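Notes on the second stoppage at the Laxdal cell

In November the two-arm packing cell at our Griratwood site stopped in the middle of a shift for the second time. I am responsible for the cell and wish to set down what is known.

The controller reported fault 1403, a loss of grip signal on one arm. Both arms halted as designed and no person was inside the guarded area. The carton then in work was held by one gripper only and dropped a short distance. It was withdrawn and its contents were set aside for inspection.

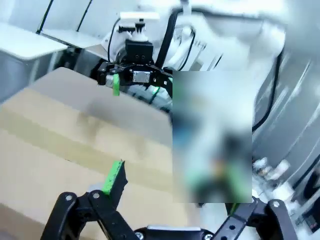 Our first assumption was a worn finger pad. The pads were replaced after the earlier stoppage, however, and the new set had completed fewer than 2000 cycles. Attention has therefore moved to the signal cable, which bends sharply each time the arm reaches across a carton. Gimico, who supplied the cable, have asked for it to be returned and we have complied.

A second matter concerns the restart. The operator cleared the fault from the panel without first confirming that the carton was supported. The Flakico software permits this – in my view it should not. Until a revised version is installed, restarts at Laxdal require two people, one of whom must remain at the stop button.

The cell is running at reduced speed in the meantime. I will post the cable findings when they are received.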